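The **Clundport Household Manipulation Project** is a student robotics project run by the automation club at Basberg Technical College. Members record everyday chores with hand-held grippers and use the recordings to train a robot arm. The project grew out of a course taught by Aleksi Kettunen and takes in new members each January.

## Data collection

Students work in pairs in bedrooms and kitchens. Each task, such as folding clothes or clearing a shelf, is repeated up to 35 times with changes in starting position. Recordings in which the gripper leaves the work area are thrown out. The first collection period produced 1,473 accepted recordings, against a target of 3,000.
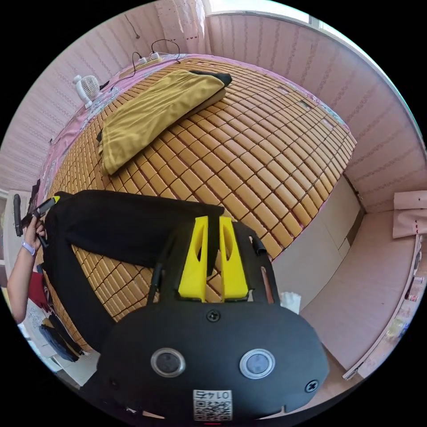 *Hand-held gripper with yellow fingers at a bed with clothing on it.*

Accepted recordings are labeled by task and stored on the club server, named Aneo. Labels are checked by a second student before training. Clothing tasks have the highest rejection rate, mainly due to missed grasps on thin fabric.

## Competition

The club enters its trained arm in the Lindqvist Cup, a yearly contest for college teams. In its first entry it placed fourth of 32 teams. The rules allow one arm per team and no operator input after the start signal.

## See also

- Imitation learning
- Robot end effector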